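Used phone checklist, with my comments

I buy a used phone every couple of years, and so does everybody in my family (through me, somehow). This is the list I run through before any money changes hands. I've filled it in for the last one I looked at, a Lullow 35 in dark gray that my niece wanted, so you can see how I use it. Asking price was $98, charger included.

1. IMEI matches the box and the settings screen — OK
Dial *#06# and compare all the digits, even if you feel silly doing it in a coffee shop. The last four were 2208 in all three places. Then run it through a blacklist checker before you go any further!

2. Signed out of all accounts — FAIL, then OK
The seller still had his account on it. He signed out while I stood there, we did a full reset, and it came up to the welcome screen without asking for his password. If they say they'll do it later from home, walk away.

3. Screen, front glass — OK with a note
One hairline scratch near the earpiece. Tilt it under a lamp, you won't find them looking straight on. I also pull up a plain white page and a plain black page and look for blotches.

4. Touch, whole screen — OK
Drag an app icon slowly into every corner. If it drops the icon in the same spot twice, that's a dead patch.

5. Frame and back cover — OK
Lay it face down on a glass table and press the corners one at a time. Any rocking means a bent frame or a battery that's starting to swell, and a swollen battery ends the inspection for me. I don't care how cheap it is. Put the thing down gently and don't charge it.

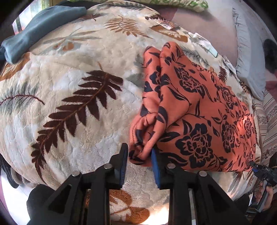
Floral cloth on the leaf-print blanket.

6. Battery — SO-SO
The battery page said 387 charge cycles, which I can live with on a phone this age. I play a video at full brightness for ten minutes and see how far it drops (this one lost four percent). Warm on the back is fine, too hot to hold is not.

7. Charging port — OK after cleaning
The plug wouldn't click in at first. Lint, of course. Power off, wooden toothpick, go easy. Never a pin, please.

8. Charger and cable — FAIL
It came with a no-name brick that had a crack along the seam, and I threw that straight in the e-waste bin. I bought a Clulo wall charger for her instead.

9. Speakers, mic, both cameras — OK
Record a short video with each camera and play it back loud. That covers nearly all of it in one go. Bottom speaker was a bit fuzzy on the top notes, but she uses earbuds anyway.

10. SIM and a real call — OK
Bring your own SIM. Full bars mean nothing until somebody picks up.

11. Updates — CHECK
Security patch was from May. I let it update at home on my own Wi-Fi and it took two rounds and a restart.

Result: bought it, got ten bucks off for the charger.

Comments

Bogdan Cieślak
Good list. I'd add the fingerprint reader, I got burned on a Sampaio where it only worked after the third try.

Elżbieta Kaczorowski
Does number 2 work the same on Rastach phones? Mine asked for the old PIN even after the reset.

Bogdan Cieślak
@Elżbieta that sounds like it's still locked to the last owner, I'd get hold of the seller.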